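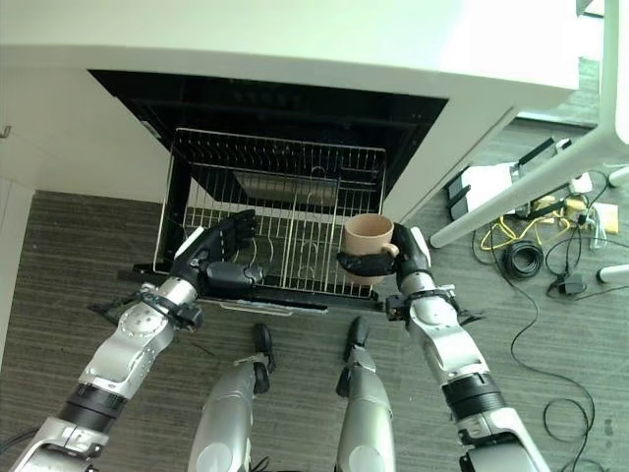 The lower rack pulled out over the open door, with a plain tan-pink mug just above it.

People > At Home > Kitchen Talk

Leen Sfeir has opinions about dishwashers, and she'll share them before you've got your coat off. She spent ten years running the kitchen at a guesthouse in Jerkville, where she figures she loaded the machine over 60 times a month, and she now writes a household newsletter called Dagdag from the apartment she shares with her sister.

"People say to me, Leen, it's only dishes," she told me, pouring coffee that she would go on topping up for the rest of the afternoon. "And I say yes, but you do it every night of your life, so you may as well enjoy it a little!"

Her feelings about mugs run especially deep. In a dishwasher they go upside down, always, and tilted if the tines will let you, because most mugs have that little hollow in the bottom that holds a puddle. "You open the door, you're happy, everything is clean, and then you lift one out and the water goes straight down your sleeve. My mother used to shout from the other room, 'Tip it first!'"

She likes a white kitchen with the dishwasher tucked under the counter, and she likes a rack with curved loops as well as straight dividers (bowls lean nicely on the loops, she says, and plates want something upright). Flat trays go toward the back, where they won't get in the way while she's filling the front.

What about rinsing first? She put down her cup for that one. "Scrape, don't rinse. I wrote that in December and got 221 letters. Some were quite rude. One lady sent me a drawing of her sink."

She still has the drawing, on the refrigerator, next to the shopping list.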